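Shape-Sorting Foam Boards: Frequently Asked Questions

We keep a small lending shelf of fit-and-match toys at Erkside, and the red foam shape board gets more questions than everything else on it. Some of the claims made for boards like this are silly. We have tried to answer without repeating them.

Is it educational?

It is a slab of foam with holes in it. A child who plays with it may get better at turning a block until it goes in. Whether that carries over to reading, math or anything else, we have seen no reason to believe, and the leaflets that say so never tell you who checked.

Isn't the square hole too easy?

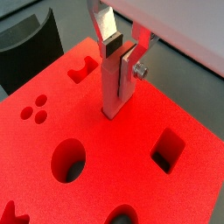
Adults think so. A square peg can go in four ways and a circle any way at all, so people assume the square is a beginner's shape. Watch a toddler hold one slightly crooked and push harder. Foam grips a crooked block and lets it stay there looking nearly right.

Why do some blocks have two legs?

They go with the paired holes. One leg is longer than the other, so you can find the first hole before worrying about the second. We were doubtful about this design and still are, a little. Plenty of children get the long leg started and then twist the wrong way.

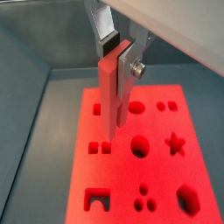

Erkside, January

We have had a run of questions about color since the holidays, so the next two answers are new.

Does it matter that a block can be the same red as the board?

It matters some. Red on red is harder to look at, and under a warm lamp even a pale block picks up a pink cast. People who sell toys call that a challenge level. We call it hard on the eyes, and suggest daylight.

Which shapes are on the board?

More than the usual circle, square and star.
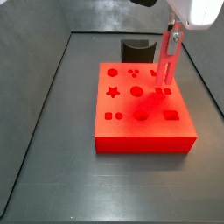
Star, large circle, wide oval, and a cluster of three small round holes.

The cluster is the one that gets borrowers writing to us. There is also a mixed pair, a small square beside a small round hole, and that one punishes guessing because it won't work turned around.

Should I buy the Travard board or the Agbenyega one?

We have had both on the shelf and can't tell you one is better. Anyone who can after a week is probably selling it.

My two-legged block stops partway. Is it faulty? 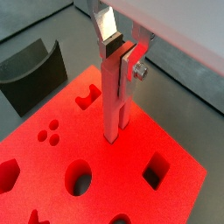 Check the short leg before you write to us. If the long one is at its hole and the block still won't drop, the short one is usually resting over plain foam. Lift, turn, try again. Please don't trim the holes with a knife. Item 517 came back that way and nothing has fit snugly in it since.

How do I clean it?

Damp cloth, flat surface, leave it to dry. We don't trust the dishwasher advice that goes around.

How long can I keep it?

Six weeks, and you can renew if no one is waiting.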